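2024년 7월 17일 수요일, 비 오다 말다

아침에 우산을 챙겼더니 비가 그쳤고, 점심에 우산을 두고 나갔더니 쏟아졌다. 편의점 비닐우산을 또 샀다. 현관에 비닐우산이 숲을 이루고 있는데 정작 쓸 때는 하나도 손에 없다. 이쯤 되면 우산이 아니라 구독료다.

오늘은 하루 종일 검은 플라스틱하고 씨름했다. 그렇게 써 놓으니 뭔가 대단한 일을 한 것 같은데, 부품 정리다. Rikivov에 들어온 지 2년이 넘었고 그동안 명함의 직함은 두 번 바뀌었지만 하는 일은 여전히 부품을 들여다보고, 이름을 붙이고, 남이 붙인 이름을 고치는 것이다. 엄마는 아직도 내가 "컴퓨터 쪽"에서 일하는 줄 아신다. 컴퓨터로 엑셀을 켜니까 틀린 말씀은 아니다.

발단은 지난 3월이었다. Pokdale에서 사출 부품을 한꺼번에 받았는데, 그쪽 목록에는 번호만 있고 이름이 없었다. 그래서 우리 쪽에서 급한 대로 이름을 붙였다. 급한 대로 붙인 이름이라는 게 어떤 것이냐 하면 '브라켓', '브라켓(대)', '브라켓 새것', '브라켓 진짜'다. '브라켓 진짜'를 누가 붙였는지 물어봤더니 다들 모니터를 열심히 보기 시작했다. 나도 같이 봤다. 사실 그중 하나는 내가 붙였을 가능성이 꽤 높다.

목록이 총 143줄이다. 그중 이름이 겹치거나 이름이 있으나 마나 한 것이 47줄. 팀장 Halina Pietrzak 씨가 월요일에 이 숫자를 듣고 한참 조용히 있더니 "그럼 47줄만 하면 되네요"라고 했다. 낙관적인 사람과 일하는 건 이렇게 무섭다. Halina 씨는 한국말을 아주 잘하는데, 특히 "금방 되죠?"를 잘한다. 억양까지 완벽해서 대답할 틈이 없다.

오전에는 작은 것들을 했다. 클립, 캡, 와셔 비슷한데 와셔는 아닌 것. '와셔 비슷한 것'이라고 적혀 있던 줄은 그대로 두고 싶었다. 정직한 이름이라고 생각한다. 그래도 월급을 받으니까 '스페이서'로 고쳤다.

점심은 순두부. 옆자리 막내가 밥을 세 숟갈 남기고 배부르다고 해서 잠시 나이를 실감했다. 나는 다 먹고 막내가 남긴 콩나물까지 먹었다. 돌아오는 길에 앞서 말한 비를 만났고, 양말이 젖었고, 오후 내내 왼발만 차가웠다. 오른발은 왜 멀쩡했는지 지금도 모르겠다.

오후에 문제의 그놈 차례가 됐다. 목록에는 '사다리꼴'이라고만 적혀 있었다. 브라켓도 아니고 패널도 아니고 그냥 사다리꼴. 초등학교 산수 시간 같아서 윗변과 아랫변을 더하고 싶어졌다. 직접 보니 왜 그렇게 적었는지는 알겠더라. 위가 넓고 아래로 갈수록 좁아지는 게, 달리 부를 말이 얼른 안 떠오른다. 그렇다고 변이 반듯한 것도 아니어서 수학 선생님이 보면 싫어할 사다리꼴이다.
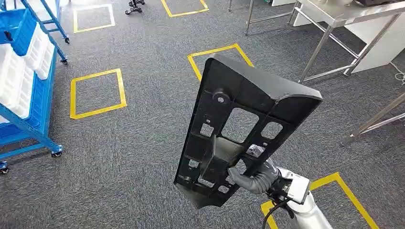
문제의 '사다리꼴'. 왼쪽 위 동그란 것이 고무 그로밋.

이 물건은 보면 볼수록 얼굴 같다. 가운데 네모난 구멍이 입이고, 왼쪽 위의 고무가 눈이고, 눈이 하나뿐이니까 윙크를 하고 있거나 화가 났거나 둘 중 하나다. 나는 화가 났다는 쪽에 걸겠다. 몇 달을 '사다리꼴'로 불렸으면 나라도 그렇다.

리브가 격자로 들어가고 군데군데 뚫려 있으니 말로 설명하기가 참 고약하다. 구멍을 기준으로 이름을 지으려니 큰 구멍, 작은 구멍, 더 작은 구멍이 줄줄이 나오고, 자잘한 것까지 따지면 끝이 없다. 막내는 '치즈'를 제안했다. 검은 치즈가 어디 있느냐고 했더니 요즘은 있다고 한다. 찾아보지는 않았다. 있을까 봐.

결국 구멍은 포기하고 가운데 구멍 밑에 비스듬히 튀어나온 걸로 가기로 했다. 갈고리 같기도 하고 상자 같기도 한 모양이다. 그래서 1차 안이 '갈고리형 리브 브라켓'이었는데, 적고 보니 이미 목록 아래쪽에 '갈고리 브라켓'이 있었다. 열어 보니 그건 갈고리가 없었다. 정말이다. 갈고리 없는 갈고리 브라켓이 있고 갈고리 있는 사다리꼴이 있는 것이 우리 회사의 부품 체계다. 이 대목에서 커피를 한 잔 더 마셨다.

최종 이름은 '패널 브라켓, 그로밋 부착'. 멋은 하나도 없지만 최소한 보고 찾을 수는 있다. 고무가 붙어 있고, 고무가 붙어 있다고 적혀 있다. 이름이란 게 그 정도면 효도한 거다. 막내는 조용히 비고란에 '(구 사다리꼴)'이라고 덧붙였다. 지우려다가 그냥 뒀다. 어차피 다들 그렇게 부를 것이다. 나도 저녁 회의에서 두 번이나 그렇게 불렀다.

회색 카펫 얘기도 적어 둬야겠다. 지난번에 바닥에 노란 테이프로 네모를 쳐 놓은 뒤로 사람들이 걷는 모양이 이상해졌다. 아무도 밟지 말라고 한 적이 없는데 다들 선을 피해서 걷는다. Halina 씨는 아예 크게 돌아서 다닌다. 나는 오늘 일부러 네모 안에 한 번 서 봤다. 별일은 없었고, 지나가던 막내가 "거기 주문하신 부품 맞으세요?" 하고 물었다. 얘는 크게 될 것 같다. 우리 회사에서는 말고.

그 테이프가 또 은근히 성가시다. 카펫이 결이 곱긴 해도 카펫은 카펫이라, 반듯하게 붙이겠다고 자를 대고 엎드렸다가 무릎에 카펫 무늬가 찍힌 사람이 우리 팀에 하나 있다. 나다. 그렇게 붙여 놨는데 서서 보면 또 어딘가 비뚤어 보인다. 벽이 비뚤어진 거라고 우기는 중이다.

네 시쯤 Greltirbridge에서 전화가 왔다. 주문 번호 1058 건 이름이 자기네 서류와 다르다고 했다. 당연히 다르다. 어제 바꿨으니까. 그쪽 담당자가 그러면 예전 이름이 뭐였느냐고 묻는데, '브라켓 진짜'라는 말이 입에서 차마 안 나와서 메일로 보내겠다고 했다. 메일로 쓰니까 더 이상했다. 따옴표를 쳤더니 비꼬는 것 같고, 빼니까 내가 흥분한 사람 같았다. 결국 따옴표를 치고 끝에 감사하다고 두 번 썼다.

퇴근 전에 Lis에 들어가서 바뀐 이름을 다 올렸다. Lis는 우리 재고 프로그램인데, 저장을 누르면 작은 동그라미가 한참 돈다. 다른 화면으로 넘어가도 되는지 안 되는지를 아직 아무도 모른다. 한 번 넘어갔다가 반나절 치를 날린 전설의 선배가 있어서 다들 그냥 동그라미를 본다. 나는 그 시간에 목 스트레칭을 한다. 입사 후로 목이 제법 유연해졌다.

그런데 이름 글자 수 제한이 있는 걸 까먹었다. '패널 브라켓, 그로밋 부착'이 '패널 브라켓, 그로밋 부'에서 잘렸다. 그로밋 부. 무슨 관청 부서 같다. 쉼표를 빼고 다시 넣었더니 이번에는 다 들어갔다. 쉼표 하나에 십 분을 썼다. 내일 Halina 씨가 오늘 몇 줄 했느냐고 물으면 이 십 분도 한 줄로 쳐 달라고 할 생각이다.

집에 와서도 직업병이 안 떨어졌다. 냉동실을 열었는데 내가 붙여 둔 라벨이 눈에 들어왔다. '국', '국2', '국 아님'. 남의 목록을 두고 하루 종일 흉을 본 사람의 냉동실이다. '국 아님'을 녹여 봤더니 국이었다. 미역국. 언제 끓인 건지는 안 적혀 있었고, 생각하지 않기로 하고 먹었다. 맛은 괜찮았다. 배도 아직은 괜찮다.

씻고 누웠다가 양말 생각이 나서 다시 일어났다. 젖은 왼쪽 양말을 가방에 넣어 왔는데 가방을 안 열어 봤던 것이다. 열어 보니 양말은 없고 그로밋이 하나 나왔다. 샘플 봉지에서 빠진 모양이다. 그럼 양말은 어디 갔느냐가 문제인데, 짐작 가는 데가 샘플 봉지 하나뿐이라 내일은 좀 일찍 출근해야겠다. 막내보다는 먼저.

우산은 회사에 두고 왔다.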